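플루레오, 손잡이형 그리퍼 두 종 비교 시험 결과 공개
입력 2018년 10월 12일

로봇 부품 업체 플루레오(Flureo)가 손에 들고 쓰는 그리퍼 두 종의 비교 시험 결과를 내놓았다. 시험 대상은 자사 기존 모델과 엥겔하르트(Engelhardt)가 설계한 새 모델이다. 두 제품 모두 사람이 직접 쥐고 물건을 집는 동안 본체에 달린 카메라로 작업 과정을 기록하는 방식이며, 기록은 이후 로봇팔의 동작 학습에 쓰인다.

시험은 지난 8월 플루레오 작업실에서 4주 동안 진행됐다. 작업자들은 선반과 탁자 사이에서 봉지, 컵, 작은 상자를 옮기는 동작을 되풀이했고, 전체 기록은 394건이다. 이 중 위치 추정이 중간에 끊긴 기록은 제외하고 다시 촬영했다.

시험을 총괄한 크누트 쿨만 팀장은 카메라 시야를 가장 중요한 항목으로 꼽았다. 손잡이형 그리퍼는 광각 렌즈를 쓰기 때문에 본체 윗면이 화면 아래쪽을 크게 차지한다. 본체가 넓게 잡힐수록 탁자 위 물건이 가려지고, 렌즈를 너무 높이면 손목에 걸리는 무게가 늘어난다. 쿨만 팀장은 "시야를 조금 넓히려고 카메라를 올렸더니 오후 작업에서 손목이 아프다는 말이 나왔다"며 "결국 렌즈 높이를 세 가지로 나눠 다시 시험했다"고 말했다.
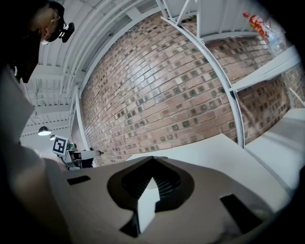 손잡이형 그리퍼의 카메라로 본 작업 공간. 왼쪽은 머리에 소형 카메라를 착용한 사람, 그 아래쪽 뒤로 정사각형 마커와 소형 로봇팔이 보인다.

머리에 쓰는 카메라도 비교 항목에 들어갔다. 그리퍼 카메라만으로는 손이 물건에 다가가기 전의 상황을 알기 어렵다는 의견이 있었기 때문이다. 데이터 처리를 맡은 탕천시 연구원은 두 영상의 시간을 맞추는 일이 예상보다 오래 걸렸다고 설명했다. 초기에는 작업자가 시작할 때마다 그리퍼를 한 번 여닫아 기준점을 만들었으나, 셋째 주부터는 두 카메라에 같은 신호를 보내는 방식으로 바꿨다.

위치 추정에서는 엥겔하르트 모델이 앞섰다. 재촬영 없이 쓸 수 있는 기록의 비율이 96%로 기존 모델보다 높았다. 벽돌 벽처럼 무늬가 많은 배경에서는 두 모델의 차이가 작았고, 흰 탁자만 가까이 비추는 구간에서 차이가 벌어졌다. 반면 손잡이의 편의성 평가에서는 기존 모델의 점수가 더 좋았다. 새 모델은 방아쇠 간격이 넓어 손이 작은 작업자가 불편을 겪었다.

작업자로 참여한 넬레 그루베 씨는 "얇은 봉지를 집을 때는 새 모델이 낫지만 한 시간 넘게 들고 있으면 예전 것이 편하다"고 했다. 졸린 응가타 씨는 여닫는 힘을 조절할 수 있게 해 달라는 의견을 냈다.

로봇팔 제어기는 발레로(Vallero) 제품으로 통일했다. 제어기까지 바꾸면 그리퍼의 차이를 가려내기 어렵다는 판단에서다. 게마(Gema) 제어기와의 비교는 별도 시험으로 미뤘으며 일정은 정해지지 않았다.

플루레오는 엥겔하르트 모델의 본체에 기존 손잡이를 결합한 시제품을 만들고 있다. 손잡이 설계는 타이푸이산 엔지니어가 맡았다. 회사 측은 시제품이 나오면 같은 작업실에서 같은 물건으로 시험을 다시 하고, 렌즈 높이별 영상도 함께 공개할 계획이라고 밝혔다. 가격과 판매 여부는 아직 결정되지 않았다.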